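작업 노트 / 이케슬로 2층 작업실
11월, 일요일 오후조

오전조에서 넘겨받은 수집 건수 1,408. 목표는 3,000. 돌트홀름 쪽에서는 이 숫자를 매주 물어보는데, 그중 쓸 만한 게 몇 건인지는 한 번도 묻지 않았다. 우리 쪽 집계표에도 그 칸이 없다. 다음 주 회의 때 칸을 하나 만들자고 할 생각. 이름은 '다시 봐도 괜찮은 것'으로 하면 이츠키가 싫어하겠지만 일단 적어둔다.

오늘 과제는 침대 위에서 천 접기. 양손에 그리퍼를 하나씩 쥐고 접는다. 지난주까지는 수건만 하다가 이번 주부터 상의류가 섞였다. 과제 설명서에는 한 줄, "자연스럽게 접을 것". 설명서 쓴 사람이 집게로 옷을 접어본 적이 있는지 궁금하다. 손가락 두 개로, 그것도 자기 손가락이 아닌 걸로 접으면서 자연스러운 게 뭔지 솜밧하고 한참 얘기했는데 결론은 안 났다.

솜밧 의견: 자연스럽다는 건 멈추지 않는 것. 중간에 생각하느라 멈춘 건 다 버려야 한다.
내 의견: 사람은 원래 중간에 멈춘다. 세탁실에서 블라스타가 시트 접는 걸 보면 모서리 잡기 전에 꼭 한 번 멈추고 천을 흔든다. 그걸 빼면 그건 블라스타 접는 법이 아니다.

솜밧은 그럼 멈춤을 어떻게 구분할 거냐고 했다. 헷갈려서 멈춘 것과 알고 멈춘 것. 카메라로는 똑같이 보인다. 여기서 둘 다 말이 막혔고, 커피 마시러 갔다.

기록해 둘 것들, 순서 없이.

1) 왼손 손잡이. 오래 쥐고 있으면 엄지 아래가 뻐근하다. 다그마르도 같은 얘기를 했고 밀로슬라프는 손목이라고 한다. 손 크기가 다르니 아픈 데도 다른 모양이다. 한 사람당 한 번에 100건까지 연속으로 하라는 지침이 있는데, 이건 기계 배터리 기준으로 정한 숫자다. 사람 손 기준으로 정한 숫자는 문서 어디에도 없다. 오늘은 내가 임의로 중간에 끊었다. 뭐라고 하면 내 이름 대라고 했음.

2) 천이 몸통 밑으로 말려 들어가는 문제. 오른손으로 가장자리를 집으려고 내려가는 동안 왼쪽 그리퍼가 천을 누르고 있어야 하는데, 앞에 달린 부품이 커서 누르는 건지 덮는 건지 애매해진다. 맨손이면 손바닥으로 슥 밀면 끝날 일이다. 요령은 왼쪽을 조금 세워서 드는 것. 이걸 새로 오는 사람한테 말로 설명하기가 어렵다. 옆에 세워놓고 보여주는 수밖에 없다.

3) 침대 시트 주름. 과제가 끝날 때마다 시트를 펴야 하느냐, 그냥 두느냐로 조마다 방식이 다르다. 오전조는 편다. 우리는 안 편다. 이츠키 말로는 섞여 있는 편이 학습에는 좋다고 한다. 그럼 왜 지침에는 "환경을 정돈할 것"이라고 쓰여 있나. 물어봤더니 다른 사람이 쓴 문서라고 했다.

4) 집는 위치. 솔기가 있는 쪽을 집으면 두꺼워서 잘 물리고, 얇은 쪽은 집는 순간 미끄러지면서 안쪽 천까지 두 겹이 같이 딸려온다. 우리는 자연히 솔기 쪽만 집게 된다. 여기서 찜찜한 게, 그렇게 모은 걸로 배운 기계는 솔기 없는 천을 만나면 어쩔 셈인지. 수집하는 사람이 편한 쪽으로 데이터가 기운다. 밀로슬라프는 일부러 얇은 쪽으로도 해보는 중인데 당연히 느리고, 느리니까 건수가 안 나오고, 집계표에는 밀로슬라프가 제일 게으른 사람으로 나온다. 이건 꼭 회의에서 얘기해야 한다.

5) 실패한 시도. 천을 떨어뜨리면 버리고 다시 하라고 되어 있다. 떨어뜨린 다음에 주워서 이어가는 것도 일인데 그건 전부 지워진다. 세탁실에서 하루에 천을 몇 번이나 떨어뜨리는지 생각하면 좀 우습다.

점심 때 얘기.

블라스타가 올라와서 한참 구경하고 갔다. 세탁실 사람 중에서 위에 올라와 본 건 블라스타뿐이다. 그리퍼를 한번 쥐여줬더니 두 번 접고는 내려놨다. "이걸로 하면 내가 하는 것보다 못한데, 내가 하는 것보다 못한 걸 배워서 어디다 쓰려고?" 대답을 못 했다. 이츠키가 있었으면 처음엔 다 그렇다고 했을 것이고, 그 말이 틀린 것도 아닐 것이다. 그래도 블라스타 질문이 더 좋은 질문이라고 생각한다.

블라스타가 하나 더 물었다. 이게 되면 아래층은 몇 명이 되느냐고. 돌트홀름 발표 자료에는 "반복 작업에서 벗어난 직원이 더 가치 있는 업무로 이동"이라고 적혀 있다. 그 더 가치 있는 업무가 뭐냐고 지난달에 내가 물었을 때 돌아온 답이 "검수"였다. 기계가 접은 걸 사람이 보고 잘못된 걸 빼서 다시 접는 일. 그러니까 하루 종일 잘못 접힌 것만 만지는 자리가 생긴다는 얘기다. 접는 일에는 그래도 리듬이 있고 옆 사람하고 떠들 수도 있는데, 검수는 라인 속도를 따라가야 해서 그것도 어렵다. 반데오 들어간 웨어 쪽 작업장이 그렇게 바뀌었다고 다그마르가 전에 말했다. 다그마르는 거기서 일하다 왔으니 들은 얘기가 아니고 본 얘기다.

다그마르 말을 그대로 옮겨두면, 처음 몇 달은 기계가 멈출 때마다 사람이 뛰어갔고, 그다음에는 멈추기 전에 사람이 미리 가 있게 됐고, 그 미리 가 있는 시간은 업무 시간표에 안 잡혔다고 한다. 보고서상으로는 자동화율이 아주 잘 나왔단다. 웨어에서 나온 사람이 몇인지는 다그마르도 말을 안 했고 나도 더 안 물었다.

반대쪽 얘기도 적어둬야 공평하다. 솜밧은 젖은 시트 들어 올리는 일만이라도 기계가 가져가면 찬성이라고 한다. 허리 때문에 그만둔 사람을 나도 알고, 그 일이 없어진다고 아쉬워할 사람은 없을 것이다. 그런데 우리가 지금 모으는 건 마른 천을 침대 위에서 접는 동작이다. 제일 힘든 일은 손도 안 대고 제일 할 만한 일부터 가져가는 셈인데, 왜 순서가 이렇게 됐느냐고 이츠키한테 물으니 젖은 천은 무겁고 변수가 많아서 나중이라고 했다. 사람한테도 그래서 힘든 거다.

이츠키하고 싸우자는 건 아니다. 이츠키는 물어보면 모르는 건 모른다고 하는 편이고, 돌트홀름 사람 중에서 그게 흔한 일은 아니다. 오늘도 이 데이터로 침대 없는 작업대에서도 되느냐고 했더니 "모릅니다, 해봐야 압니다" 하고 갔다. 아래층에는 침대가 없다. 높은 작업대에 서서 접는다. 침대에서는 몸을 숙이고 하니까 팔 각도부터 다르다. 가정용으로도 쓰려고 침대 과제를 넣었다는 설명이 문서 뒤쪽에 있긴 한데, 그러면 우리 세탁실 이름은 왜 과제명에 들어가 있는지 모르겠다. 누구 예산으로 하는 일인지가 걸려 있을 거라고 짐작만 한다.

장비 메모.
오른쪽 집게, 벌어졌다 닫힐 때 뻑뻑한 느낌. 힌지 쪽인지 나사를 너무 조인 건지 모르겠음. 마감할 때 풀었다 조여볼 것. 나사 만진 사람은 꼭 여기 적기. 지난번에 누가 만지고 안 적어서 오후 내내 원인을 찾았다.
라벨은 떼지 말 것. 지저분해 보여도 그걸로 어느 기기인지 구분한다.
긴소매 입고 하는 사람은 소매가 손잡이 버튼에 걸리지 않는지 한 번 볼 것. 걷으면 된다.
충전은 4시에 한 번 교대로. 다 같이 꽂으면 한꺼번에 쉬게 되니까 좋긴 한데 건수로 또 말이 나온다.

새로 온 사람 교육은 밀로슬라프한테 부탁했다. 건수가 적다고 밀로슬라프를 빼자는 말이 오전조에서 나왔다는데, 나는 반대한다고 적어둔다. 제일 천천히 하고 제일 골고루 한다. 교육 시간은 집계에서 빼주기로 이츠키가 구두로 약속했고, 구두 약속이니 여기에 남긴다.

오후 마지막 묶음은 옷감 한 장씩 침대 가운데 놓고, 대충 접힌 상태에서 시작해 한 번 더 접는 것. 처음부터 펼쳐놓고 하는 것보다 빠르다. 빠르니까 다들 이걸 하려고 하고, 그러면 또 이것만 쌓인다. 두 가지를 번갈아 하자고 말은 해뒀다. 파란 천은 겹이 지면 두툼해서 집게를 위에서 얼마나 벌리고 내려가느냐가 전부다. 덜 벌리면 윗면만 긁고, 너무 벌리면 밑의 시트까지 같이 문다. 블라스타라면 손끝으로 몇 겹인지 알고 집는다. 우리는 눈으로만 보고 집는데, 기계가 받아 가는 것도 결국 그 눈으로 본 쪽이다. 손끝에서 아는 건 기록이 안 된다. 이걸 반데오 쪽에서는 어떻게 처리했는지 다그마르한테 물어볼 것.

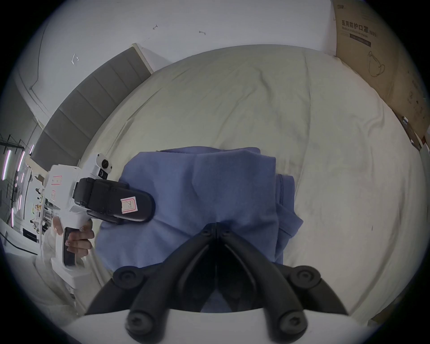 그리고 회의 안건에 하나 추가. 수집이 끝난 뒤에 결과를 아래층 사람들한테 누가, 언제 설명하는지 정해야 한다. 지금 일정표에는 돌트홀름 보고만 있고 세탁실 설명은 없다. 블라스타한테는 내가 다음 주에 내려가서 아는 데까지만 말하기로 했다. 그리퍼 힌지 건은 솜밧이 마감 때 보고 이 밑에 이어 적을 것.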